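Tunton Hall Users Group
Minutes of general meeting, 3 November 2019

Held in the small meeting room. Opened 8 minutes late while the key was found.

Present: the chair, the secretary, and one person each from the sewing circle, the playgroup, the seniors' lunch and the board games club. Apologies from the choir.

1. Minutes of the August meeting
Accepted, with one correction. The minutes said the new tables had been "welcomed by all". The sewing circle did not welcome them and asked for this to be recorded. Changed to "received".

2. Tables
The chair reported that all 6 tables from Kavlow have been delivered and paid for. The invoice came to $2088, including delivery to the door. Delivery to the door turned out to mean the front door, and members carried them to the back room themselves.

The chair read out part of the Kavlow brochure, which calls the surface "family-proof". The playgroup asked what family had been used for the test. No answer was available.

The seniors' lunch said the pale colour is pleasant enough and brightens the room, but that it will show every ring from a teacup by Easter. The secretary thought the wood-grain pattern would hide most marks. The sewing circle said a pattern hides a mark from the person who made it and from no one else.

There was a long discussion about tablecloths. The seniors' lunch would like them. The playgroup would not, as children pull on them. The board games club said cloths make dice land badly. It was left that each group may use its own cloth and must take it home to wash.

Moved that no hot dish be put straight on a tabletop. Carried. The chair asked how this would be enforced, given that the same rule applied to the old tables and they were ruined. A sign was suggested. The sewing circle pointed out that there are already four signs in the kitchen and the urn is still left on.

3. Items left behind
The secretary raised the soft black fabric item left on one of the tables. It has been called a cushion, a bag and a folded cloth by different people, all of them quite sure. The board games club said it is not theirs. The playgroup said the same. The sewing circle was asked and took some offence.

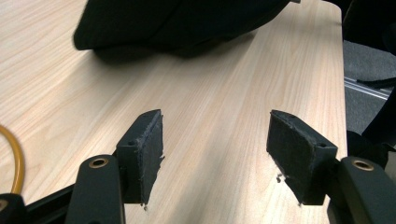 4. Storage cupboard
The cupboard remains full. The secretary has asked each group three times to label its shelf and has had one label back, from the choir, which does not have a shelf.

The sewing circle proposed buying 26 lidded tubs from Elico so that everything could be sorted by group. The chair asked whether tubs would mean less in the cupboard or only the same things in tubs. The sewing circle conceded the second was possible. The board games club said its boxes stack perfectly well as they are and it would not be paying for tubs.

Motion to buy the tubs was put and lost. Each group is to go through its own shelf first. The secretary noted that this was also the decision in August and that she would like it minuted that nothing happened.

5. Cleaning
Nechyporuk Cleaning has quoted for a fortnightly clean of the hall, including wiping down tables and chairs. The quote does not say what product would be used on the tabletops. Given item 2, the meeting was not willing to accept it on trust. The chair is to ask for the product name in writing and check it against the care sheet, if the care sheet can be found.

The seniors' lunch asked why groups could not wipe tables after use, as the hire form says they must. General agreement that they could. Less agreement on whether they do.

6. Other business
The tap in the kitchen still drips. Reported to council again. Council's last reply said the tap had been fixed.

The playgroup asked that chairs be stacked no higher than it says on the wall. Agreed.

Actions
Secretary: ask the choir about the item on the table. If no one claims it before the next meeting, it goes to the op shop.
Chair: write to Nechyporuk Cleaning. Find the care sheet.
All groups: clear and label shelves.
Playgroup: draft the hot dish sign, one page, large print.

Next meeting to be advised. Closed after the chairs were put away.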